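Samwood Household Guidance, Sheet 20: Folding and Sorting Clothes on the Bed

Issued by the Samwood residents' office, Priltville. Revised Jul 27, 2020.

Residents are advised to fold laundered clothes on a made bed wherever a table of sufficient width is not available. The bedspread should be drawn tight and shaken free of dust beforehand. Garments must be fully dry before folding; those still damp at the collar or cuff should be returned to the line.

## Shirts with buttons

Lay the shirt out at full length and smooth it from the collar towards the hem. Fasten the top button, the third and the last. Turn each side in towards the centre, bring the sleeve down along the fold, and then fold the shirt up from the hem in two stages. A collar left bunched at this point will hold its crease, and should be opened out and pressed flat with the palm. Finished garments are placed at the head or far side of the bed. 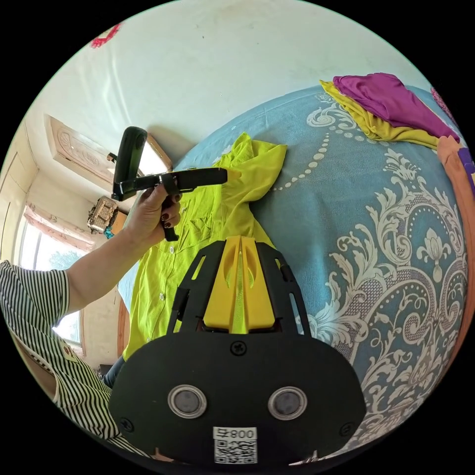

## Piles and storage

Piles should be kept low. Heavier garments go at the bottom and light cottons at the top. Clothes for the Shakya wardrobes, which have a shelf depth of 104 cm, may be stored in 2 rows; the rear row is best reserved for clothing out of season, and should be changed over in March.

## Care of the bedspread
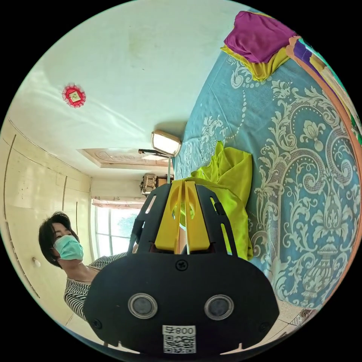
A bedspread used regularly as a folding surface will need washing more often than one used only for show. Turn it inside out and wash it separately at the temperature given on its label. Where there is a large pale pattern on a coloured ground, such as cream-white scrolls on teal-blue, new dyes are a particular risk, and dark or strongly coloured garments should not be left lying on it until they have been washed at least twice. An old cotton sheet may be spread over the top as a precaution. Marks should be blotted with cold water and never rubbed.

Residents of the Pustside blocks may obtain spare sheets from the linen store on request. Sheets are to be returned clean and folded.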